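助成金の中間報告(2020年2月15日)

ヨーケンさん…ではなくて、今期から担当がティモ・ラートイェンさんに替わったんですよね。はじめまして!ホームスクール家庭の高校課程サポート「フラコネック」の進み具合を、いつもの調子で書きます。堅い書式の会計表は別に送ってありますので、こちらは読み物だと思ってください。

まず人数から。いま通っているのは20家庭です。11月の時点で5家庭が「続けるか迷っている」と言っていたのですが、そのうち2家庭は地元の高校に編入し、残りは春まで続けることになりました。編入したうちのひとつはジャネル・バレードさんのところで、本人が吹奏楽をやりたくて決めたそうです。数字の上では減ですけど、私はうれしかったです(編入のときに出した学習記録が、差し戻しなしで通ったので!)。

その学習記録の話をもう少し。去年の報告で「成績証明書の作り方がわからない、という相談がいちばん多い」と書きました。覚えていらっしゃる方は前任の方だけかもしれませんね。今期はそこに時間をかけて、科目名のつけ方、単位の数え方、家でやった実験や読書をどの科目に入れるか、ひな形を作り直しました。名前は「クン」です。短くて呼びやすいので、もう誰も正式名称で呼びません。

クンの最初の版は失敗でした。欄が多すぎたんです。サラマトゥ・アントウィさんに試してもらったら、息子さんの1年分を入れるのに週末がまるまるつぶれたと言われて、すぐに半分まで削りました。いまの版は表が一枚と、読んだ本の一覧だけ。備考欄は残しました。「祖父の看病のため1か月休み」みたいなことを書く場所がないと、あとで親御さんが困るんですよね。 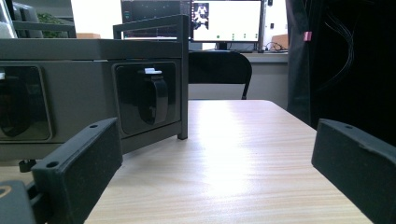 明るい色の木のテーブル。

次は数学です。正直に書くと、ここは遅れています。代数の後半を教えられる人が見つからず、秋のあいだはクワベナ・クウォフィエさんに無理を言って隔週で来てもらっていました。毎週にしたいのですが、彼にも本業があります。1月からはテオフィラス・アナンさんが幾何を引き受けてくれて、クワベナさんは代数だけに集中できるようになりました。それでも予定していた単元のうち、三角比はまだ手つかずです。春のうちに始めて、終わらなければ夏に補講を組みます。

国語と作文は順調そのもの!進学用の小論文を秋から書きためていて、最上級生は全員、少なくとも一本は仕上げました。最初は「書くことがない」と言っていた子が、鶏小屋の修理について延々と書いてきて、読んでいて釘の種類に詳しくなってしまいました。直したのは段落の順番くらいです。

図書の共同購入はジンダダ書房にお願いしています。今期に届いたのは444冊で、問題集がかなりの割合を占めます。理科の実験書だけ入荷が遅れていて、先週電話したら「今月中には」とのことでした。先月もそう言われたので、少し疑っています。届かない場合はアソトン教室の手持ちを借りる話をつけました。

親の会についても触れておきます。卒業が近い子の親御さんは、ほんとうに疲れています。掛け算を台所で教えていたころから十年以上ですから、それはそうですよね。毎月の集まりは勉強の話で始まるのに、途中から免許の話や一人暮らしの鍋の話になります。議事録には残していませんが、私はあの時間も減らしたくないと思っています。来期の予算でお茶代を削る案が出たら、どうか先に私に声をかけてください。

お金のことを簡単に。講師謝金は予定より少なく、印刷費は予定より多くなりました。クンを何度も刷り直したせいです、すみません。差額は同じ費目の中で収まっていて、追加のお願いはありません。

春までにやることは、三角比の開始、卒業予定者の記録の最終確認、それから卒業式の会場決めです。式は小さくていいと私は思っていたのですが、ジャネルさんが編入した息子さんも呼んでほしいと言っていて、そうなると椅子の数から考え直しです。会場が決まったらティモさんにも案内を送りますね。遠いですけど、よかったらぜひ。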